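Applied Automation, Week 9 handout
Buying a two-arm system: the Jendberg bench kit
Katalin Kovács
23 November 2021

A few of you asked for the notes from last week before you start on the purchasing assignment, so I've typed them up, with the bits I forgot to say in class added in. Sorry about the length! Read it with your own shopping list next to you and scribble in the margins.

What's on offer

The Jendberg is sold as a bench kit. You get two arms, a gripper for each one, the cabling, a controller box and a year of the Ultard software. The head camera is an extra, and so is the mounting frame, which surprised me, because I can't think of many people who would buy two arms and nothing to bolt them to. The seller is a small outfit called Stunuvlow. They answer email quickly and they were happy to let me try the kit before we talked about money, so full marks there.

I'm going to go through it the way I'd like you to go through yours: what does it do all day, what does it need from me, and what happens when something goes wrong. Specs come last. I know that feels backward when the spec sheet is the first thing they hand you, but the sheet won't tell you whether you'll enjoy owning the thing.

Reach and shared space

Two arms on one bench means a shared zone in the middle, and that zone is where nearly all the interesting work happens. It's also where nearly all the trouble happens. The sales sheet gives each arm a reach of 700 mm, and people read that and picture a huge work area. Then they find out that the area where both grippers can do something useful at the same time is a good deal smaller. Stunuvlow's own manual suggests keeping two-handed jobs inside a patch 500 mm wide, and after playing with it I'd say that's fair.

Crossing the arms is allowed. The Ultard planner checks one arm against the other and slows both down when they get close, and you can set how close is close. I left mine at the factory value of 40 mm. Owen from the second-year group asked whether you could set it to zero. You can, and please don't.

Soft stuff is the real test. Anybody can pick up a block. Cloth folds, slides, catches on things and hides its own edges, so when a seller tells me their kit is good for general handling, cloth is what I ask for. Put it down in or on something dark with sides to it, so the arms have to come in from above, and you'll learn more in ten minutes than from a whole afternoon of blocks.
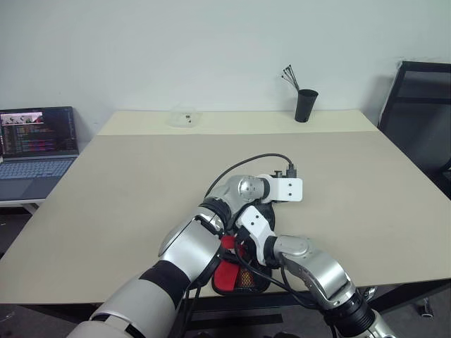 Fig. 1. Both arms over the dark tray or basket, red fabric underneath. Note how near the two white grippers are to each other, and the black cable looping over to its connector.

Look at the cable in Fig. 1 for a minute, because I want to talk about cables and I could go on all day. The wiring on this kit runs on the outside of the arms. Some of you will wrinkle your noses at that, and I did too at first. An arm with everything tucked inside looks much nicer in a brochure! But an outside cable can be swapped by you, at your bench, with your own two hands, and an inside one usually means a box and a shipping label. The price you pay is that every loop takes up room, and the planner doesn't know about loops. It knows the shape of the arm. So leave enough slack for the wrist to turn fully, and then run the whole job slowly while you watch the cable and ignore the gripper completely. It's harder than it sounds. Your eyes want to follow the gripper.

The grippers

White brackets, screwed on, easy to change. The manual allows a change without recalibrating if you use the same model, and I found that to be true for pick and place but a bit optimistic for anything fussy. Ask the seller what a spare pair costs and how long they take to arrive. Stunuvlow told me 3 weeks, which is a long time to have a robot with one hand. I'd buy a spare set with the kit and put it in a drawer.

The software

Ultard is fine. It's a plain program with a log window and a program list, and it runs on an ordinary laptop. I like that the log uses words I understand. I don't like that it asks you to sign in again every time the laptop goes to sleep, and I really don't like that the license runs out after a year and the renewal price isn't on the website. I asked. They said it depends. When a seller says it depends, write down on what, and get the answer by email.

One more gripe and then I'll stop. Saved programs are tied to the controller box. If you buy a second kit you have to export and import everything by hand, one program at a time. There's a fix promised for May, but I wouldn't pay for a promise and neither should your made-up company in the assignment.

Would I buy it?

For a teaching lab, or a small shop that wants to try out two-handed work on light things, yes, I think so. It's forgiving, you can repair a lot of it yourself, and the people at the other end write back. For anything that has to run through the night without a person nearby, I'd keep looking. I had almost 40 good runs before I got a stop I couldn't explain from the log, and the second one came quite soon after. Support thought it was a loose connector. Could be.

For your assignment

Pick any kit or service you like except this one. Two pages, and the budget page doesn't count toward that. I want to see:

a paragraph on the job you're buying it for
the shared work area, with your own sketch
what's included and what's extra
spares, with waiting times
what the software costs in year two
one question the seller couldn't or wouldn't answer

If you can't reach a seller, come and see me and I'll play one. I'm told I'm quite annoying at it.

Reading for next time is the chapter on force limits. Skip the derivation in the middle, we'll do it together on the board.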